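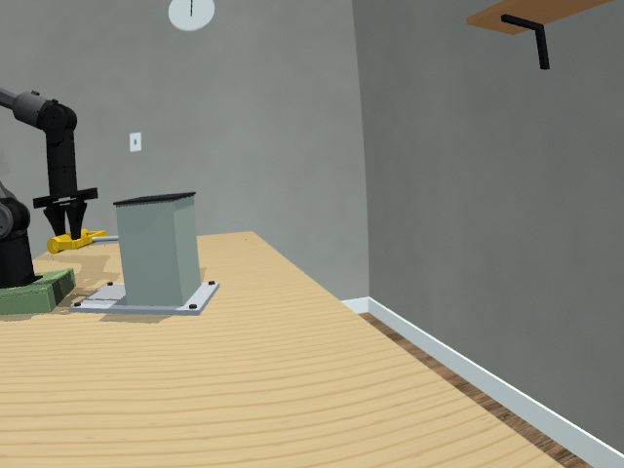 Call for Participants: Tabletop Arm Build, Clatbridge Shared Workshop

The Clatbridge Shared Workshop invites applications from members and local residents to join the Tabletop Arm Build. The project, known within the workshop as Witard, is developing a small robot arm that members can build at home or at a shared bench. Work is currently carried out in simulation. Assembly of the first physical arm is planned to begin in November.

The current task requires the arm to hold a handled rod sideways and bring its tip to the face of a square post. The post stands on a base plate bolted at its four corners. The simulated workbench will be used to settle the reach of the arm, the height of its pedestal and the grip on the handle before parts are ordered.

Places available

Simulation and control (two places). Participants will write and test motion routines for the rod task and maintain the simulated room. Working knowledge of Python is required. Prior experience with a physics simulator is welcome.

Mechanical assembly (three places). Participants will prepare the pedestal, the post and the base plate, and will assemble the arm from the approved parts list. Applicants must hold a current bench safety card or complete the workshop's induction before their first session.

Written instructions (one place). The participant will prepare the build guide for home use. Clear writing matters more than technical background. The guide will be tested by members who have not taken part in the build.

Time commitment

Participants are asked to give 42 hours over the course of the project. Sessions are held in the evening and begin at 6:30 p.m. Simulation work may be done from home by arrangement with the project lead. Participants in mechanical assembly must attend in person.

Costs and support

Participation is unpaid. The parts budget for the first arm is $1,719, paid from the workshop's equipment fund, and participants will not be asked to contribute to it. Travel costs within the county will be refunded up to $100 per participant on presentation of receipts. Persons wishing to build a second arm to keep may buy a parts kit through the workshop at $975.

Eligibility

Applicants must be 18 or older. Membership is not required at the time of application, but successful applicants will be enrolled as project members for the length of the build. All designs and code will be released to members under the workshop's standard sharing terms.

How to apply

Please submit a one-page letter stating the place sought, any relevant experience and the evenings on which you are available. Applicants for simulation and control should include a short code sample. Letters may be left at the front desk or sent through the contact form on the workshop website, marked "Witard."

Applications will be reviewed by Rochelle Begay, project lead, and Hazel Oyelaran, workshop coordinator. Selected applicants will be invited to a short conversation and a tour of the benches. Requests for access arrangements should be directed to Hazel Oyelaran and will not affect the outcome of an application.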